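Grekard payroll program, review after one season

I do the wages for a small workshop with 13 people, and until July I was doing them in a spreadsheet. Every month there was some mistake with the social contributions, usually in the overtime, and I was the one who had to write to the tax office. So I bought Grekard, the version for small employers. It costs 226 per year, plus 30 if you want the module for seasonal workers. I took both.

The setup took me one full Friday. Importing the employees from a file went well, but the program did not accept two surnames with accents, and I had to type them by hand. After this the monthly run is quick. You enter the hours, it calculates the gross pay, the income tax and the contributions, and it makes the payslips and the declaration in one step. I compared the first month with my old sheet line by line. The difference was in one place, and the error was mine.

What I like most is the warning list. If somebody is paid under the legal minimum for the hours worked, the program will not close the month. Fillside, which I tried before, only showed a small yellow sign and let me continue.

Now the weak points. Corrections for a closed month are painful - you must reopen every month that comes after it, one at a time. The help pages are short and some still show the old menus. Also, sick leave which begins in one month and ends in the next is split wrongly on the payslip, although the total is correct.
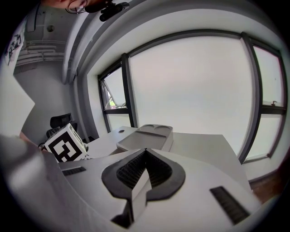 Frøydis Åberg wrote to me that the sick leave problem disappears if you enter the two parts as separate absences, and that she has done it so since spring without any complaint from the tax office. I tried it and the payslip is now right, but the employee gets two lines for one illness, and one of ours asked me why.

I will renew for next year. With more than 99 employees you need the bigger version, and about that one I cannot say anything.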